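Gedness Forums > Making & Machines > Meetups and Visits

Thread: Went to the Havlíček open day (the two-arm bench), long

millrace_pat
Okay, I promised a writeup in the other thread and then sat on it for most of a week, so sorry to the two people who kept bugging me. I went to the open day at Havlíček on Sunday with my brother-in-law and my daughter, who is nine and has opinions.

For anyone who hasn't been, it's the building past the tile warehouse, second floor, and you have to ring the bell even on open days because the door sticks. They were running three benches. One was a label applicator that I skipped. One was a screwdriving cell behind a cage, loud, very fast, and I watched it for maybe four minutes before my kid pulled me away. The third was the two-arm bench by the window, and that's where we spent pretty much the whole afternoon!

So the deal with the two-arm bench is sorting. There's a bin of toy building blocks, all orange, and a little gray piece that ended up in with them. The guy running it (Hamish Ruddock, some of you know him from the old laser cutter nights) said they like toy bricks because they land every which way up and they're cheap to replace when they get chewed. Studs up, studs sideways, upside down with the hollow part showing, leaning on the wall. He said the same arms do fine all day on identical boxes and then a pile of bricks makes them look silly, and he'd rather show us the silly part. I liked that about him.

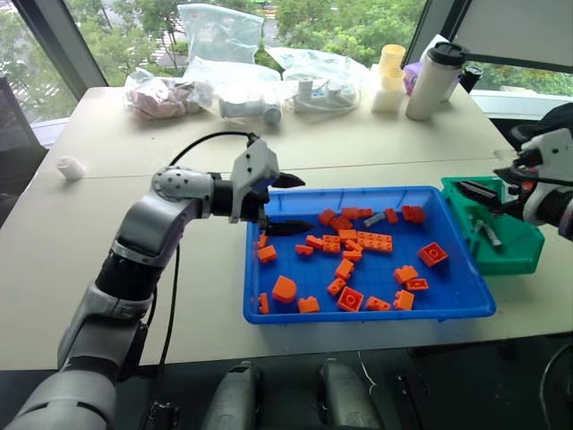

My daughter asked him why it doesn't just scoop. He took it totally seriously! He said scooping gets you a scoop of bricks, and then you still have a pile, only now it's somewhere else. Then he let her pick which brick it should go for. She picked the hardest one she could find, obviously. It went down, pinched, came up with nothing, went down again, nudged the brick into its neighbor, and on the third try it got it. The whole room clapped, which the arm did not deserve, but my kid did.

What surprised me was how much standing around there is. I had this picture in my head of a blur of activity. There's a lot of pause, tiny wiggle, pause. My brother-in-law (retired, drove a forklift for 18 years) said it reminded him of new hires on their first day, and he meant it kindly.

Anyway they're doing another one in March. Parking is bad. Coffee was good.

Orrin_T
Thanks for this, I wanted to go and had the kids' swim thing. Were you allowed right up to the table or was there tape on the floor?

millrace_pat
Tape on the floor, but close. I could have rested my elbows on the table if I'd been rude about it. Hamish had the stop button in his hand the whole time and said the arms were turned way down for the day.

bench_vise_bob
I was there too, came in around the end of the first session I think, and I have to say I left kind of flat. I've been in packaging for a long time and what I saw was a machine that misses. If one of my pickers went back to the same item three times I'd be having a talk with them. I get that it's a demo, but they had people drive in for this. Show me something that works and then show me the hard stuff.

Also the orange on orange on orange made it really tough to see from the back what it was even going for.

millrace_pat
Bob, the screwdriving cell was the thing that works! It was ten steps away!

bench_vise_bob
And it was in a cage where you couldn't see it. Ha. Fair though, I only gave that one a minute.

sundial_jo
I'm with Bob on being able to see, and with Pat on everything else. I stood behind a very tall family for half of it. A monitor on the wall would have fixed that completely.

But the orange thing is on purpose, I asked. When every brick is a different color the software can lean on color to tell where one ends and the next one starts. Make them all close to the same color and it has to work from the edges and the shape. Hamish said they started with mixed colors, got cocky, went to one color, and had to redo a bunch of things. I wrote down "got cocky" because it made me laugh.

Orrin_T
That makes sense to me, I can't tell two black socks apart in a drawer either.

What grippers are they on now? Last year it was suction cups and they hissed like a cat.

sundial_jo
Two-finger pinchers, with black pointy fingers. I didn't hear any suction on that bench. I asked Iveta about it (Iveta Šťastný, she does the fingers and the mounts) and she said suction on a studded brick is hopeless, the air leaks right out between the studs. Flat side of a brick, fine. But you don't get to choose which side is up.

She also said fingers are the thing she changes most. She's got a drawer of old ones and let me poke through it, which was the best part of my day. Some are so worn they look like chewed pencils. She makes them in house and orders just the mounting plates from Gruvitz.

kettleblack
Didn't go, but a question for those who did. Is somebody driving it or is it running by itself? Because I went to a thing at Rendoreo last spring where the "autonomous" arm had a fellow with a joystick behind a curtain. I am not joking, I saw his shoes.

millrace_pat
LOL the shoes.

Both, depending on the hour. They said so before each run, which I appreciated. First part of the session it was Hamish guiding the arms by hand controls and talking while he did it. Then he stepped back and let it go by itself. When my kid picked the brick it was running by itself, and all he did was click on the brick she pointed at.

kettleblack
Okay good. That's all I want, just tell people which one they're looking at.

bench_vise_bob
Huh. I must have come in for the second half only. I figured he was driving it and was just bad at it.

millrace_pat
I'm telling him you said that.

bench_vise_bob
Please do, he owes me a bandsaw blade.

Still not sold on it. Say it gets to where it picks nearly every brick first try. What's the job? There's no plant I know of that needs orange bricks picked out of a bin. For parts kitting you'd put a tray or a bowl feeder ahead of it so everything shows up facing the same way, and then you don't need the smart arm at all. We've done it that way forever.

lowell_fixes
Long time lurker, first post in this section. I work in a repair shop (small appliances mainly) and Bob, my job is the job. We get totes of returned odds and ends, never the same twice, and no bowl feeder on earth is going to handle them. Last winter we had a tote with something like 2,000 loose knobs and clips and it took two of us most of a week, and my neck still hurts. I'd let a slow arm miss three times overnight while I'm asleep, I don't care how silly it looks.

I get that it's not ready. But a messy bin is exactly what I want somebody to be working on.

bench_vise_bob
Okay, that's a better answer than I got at the open day. For mixed returns, sure. I was thinking high volume.

I'd still want to know what it does when it drops one on the floor.

sundial_jo
I can answer that! Nothing. A little kid asked and Hamish said it has no idea the floor exists. Iveta picks them up.

Orrin_T
Did the second arm do much? In the videos from last year it was mostly decoration.

millrace_pat
Some. During the hand-guided part he used both, one arm to steady something and the other to pull. On the automatic runs I mainly saw them take turns. He said getting two arms to share a small space without bumping is its own headache, and they play it very safe with visitors around. So if you're going only for the two-arms-together stuff, go to the early part of the session when he's driving.

My daughter named them, by the way. Left is Gary. Right is also Gary.

kettleblack
Solid names.

Is it okay for a five year old? Mine can do maybe half an hour of anything.

millrace_pat
I think so. It's slow enough to be a little boring for a five year old, but there's a kids' table in the hallway with a hand-held grabber and a bucket of junk, and mine went back to that more than once. Bring a snack. The vending machine ate my dollar.

sundial_jo
The vending machine ate everybody's dollar.

Go for the afternoon slot if you have little ones. The window bench is nice and you get trees out the window to look at while Gary thinks.

lowell_fixes
Do they take outside parts? I'd love to bring a bag of my knobs and see what happens.

sundial_jo
Iveta said yes to a guy who asked about hose clamps, as long as you email ahead and nothing is sharp or greasy. The address is on their events page. She'll probably want to look at them before the day so she can pick fingers.

lowell_fixes
Emailing tonight. I have so many knobs.

bench_vise_bob
If Lowell's bringing knobs I'll come back in March. I'll stand in front this time, and I'm coming for the early part. Pat, save me a parking spot.

millrace_pat
No chance, but I'll split gas if you pick us up. The kid gets the front row though, she's already picked out which Gary she wants to talk to.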